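# Das Menü zum Bier darf kürzer werden

Im September war ich wieder bei einem dieser Abende, an denen eine Brauerei und ein Restaurant gemeinsam einladen. Sechs Gänge, sechs Biere, 60 Plätze, alle verkauft. Beim vierten Gang habe ich nichts mehr geschmeckt.

Das lag nicht am Koch. Sławomir Ostrowski arbeitet sauber, und sein geschmorter Kohl zum Rauchbier war das Beste, was ich in diesem Jahr gegessen habe. Aber danach kam ein Imperial Stout zur Ente, dann ein Sauerbier mit Quitte, dann noch ein Barley Wine zum Käse. Wer die Gläser austrinkt, sitzt um halb elf vor dem Dessert und will nach Hause.

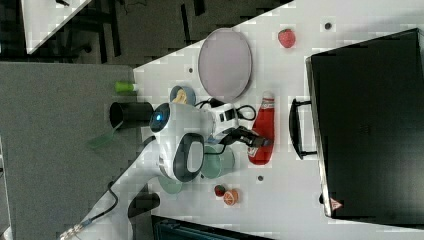

*Roboterarm mit Greifer, daneben eine liegende Ketchupflasche.*

Bohdana Didenko macht es im Wallgate anders. Drei Gänge, drei Biere, kleine Gläser, dazu Wasser und Brot ohne Aufpreis. Zwischen den Gängen redet niemand länger über Hopfensorten. Wer Fragen hat, geht an den Tresen. Im Thân gibt es sogar nur ein einziges Bier zu allen Tellern, ein trockenes Helles, und es passt fast immer.

Brauereien mögen das lange Format, weil sie ihr ganzes Sortiment zeigen können. Für Gäste ist es anstrengend und teuer. Ich würde für drei gute Paarungen denselben Preis zahlen wie bisher für fünf mittelmäßige. Den Barley Wine kann man mir gern als Flasche mitgeben, ich trinke ihn dann im Winter.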